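Chore trials, bench 2, June. Entry by N. Atallah.

Purpose: to assess whether the two-arm cell can tidy mixed household items without assistance. The task covers dishes, tape measures and a wine glass rack. Each attempt is limited to 55 seconds per item.

Left arm at the tray, right arm on the other side of the mat: 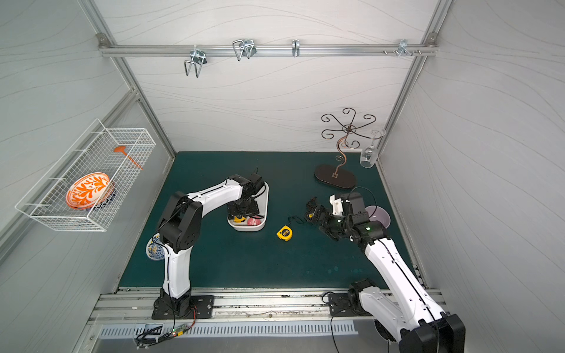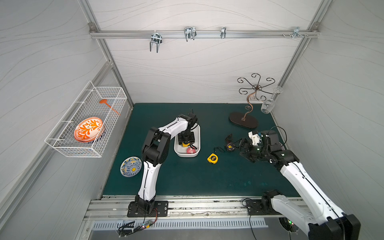 Hadi Abou Jaoude scored 12 attempts. Small, firm items are within reach of the present controller; glassware is not yet at a standard we would accept in a home. Callum Sugden is to review the grip force limits before the next session. Colour labels for the log still to be agreed with Kaltell.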